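**Sublet ends in September, landlord wants the spare room "cleared to the walls." How do I get rid of a mattress in Pirkside?**

The city wants $80 and a three-week wait for pickup. The thrift store laughed. I've been using the bed as a shelf all year and would like to stop paying rent on a shelf.
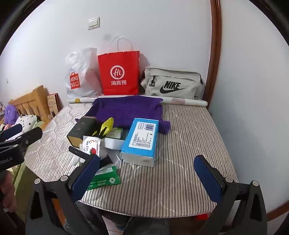

Is there a cheaper way that doesn't involve an alley at midnight?

– Mei Dunleavy

**Mei Wojcik**

Read your lease first. Mine said "cleared" too, and when I called Makris, the rental office, they meant my stuff and wanted the bed left where it was. I had already paid a guy.

If it really is yours, the Gindel Road transfer station takes one mattress per household free. Bring a utility bill. They close at 3 and they enjoy it. 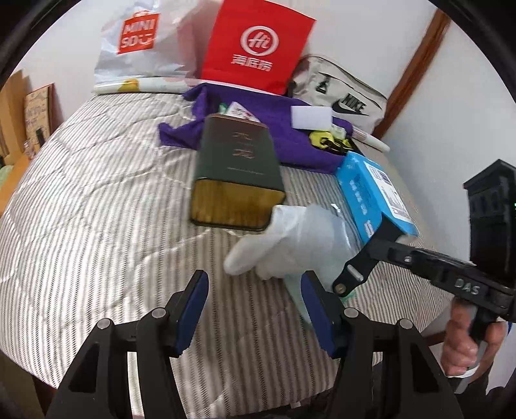
Also sort the small things before moving day. I left mine for last and carried 400 hangers down the stairs in a pillowcase.

**kamance_kid**

just list it for free, someone always comes

**Mei Wojcik**

Someone always says they'll come.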